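Vadmont Publishes Setup and Care Routine for Its Countertop Arm Cell, Mug Included
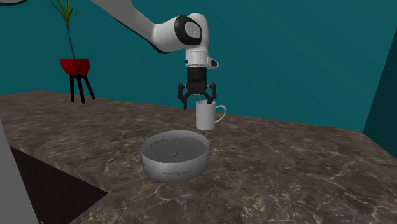

Simulation view from Vadmont: the two-finger gripper over the mug, fingers open. Rendered image.

WARENT, October – Vadmont today released the complete setup and maintenance routine for its countertop arm cell, a single white arm that has spent the better part of a year learning to respect a coffee mug. The routine covers calibration, finger care and the recovery steps for a cell that has lost its bearings. It runs to 20 pages, 12 of them on the gripper, which will surprise only people who have never owned one.

The cell is set up twice. The first pass is done in simulation, on a marble countertop no one at Vadmont could afford, with a mug and a wide white bowl standing on it. The operator brings the open fingers over the rim of the mug, stops short of contact, and checks that the wrist hangs close to vertical. The bowl stays where it is during this step. Earlier drafts of the routine allowed it to be moved, and earlier operators moved it all the time.

The second pass is done on the real cell at the Warent workshop, where the counter is a bench and the mugs come in boxes. The same approach is repeated at reduced speed. If the fingers arrive off center, the operator corrects the tool offset and starts over. Correcting the mug is a popular alternative and is not supported.

Maintenance is scheduled by grasps. Every 300 grasps, the fingertips are wiped with a dry, lint-free cloth and the finger linkages are checked for play. At 1338 grasps the fingertips are replaced, whatever they look like. Vadmont is often asked how it arrived at that number. It is the count at which the original pair let go of a full mug during a customer visit, and it has been treated with some respect ever since.

Replacing the fingertips takes 20 minutes with the correct hex key, and most of an afternoon with the one that was in the drawer. The new release includes the correct one in the kit. After any change of fingertips, both passes must be run again, starting with the simulated one.

The routine also adds a repair section for the wrist, written with integration partner Leclerc. It explains how to power down, support the arm, free the gripper and inspect the cable before anyone reaches for a replacement part. In Leclerc's service records, the most common cause of a dead gripper is a connector pushed in most of the way.

Sample scene files, including the counter, mug and bowl, are supplied with the routine. Isport, which distributes the cell, will send the package to registered owners at no charge. Replacement fingertips are sold in pairs. Mugs are not supplied.

Press contact: Vadmont Press Office, Warent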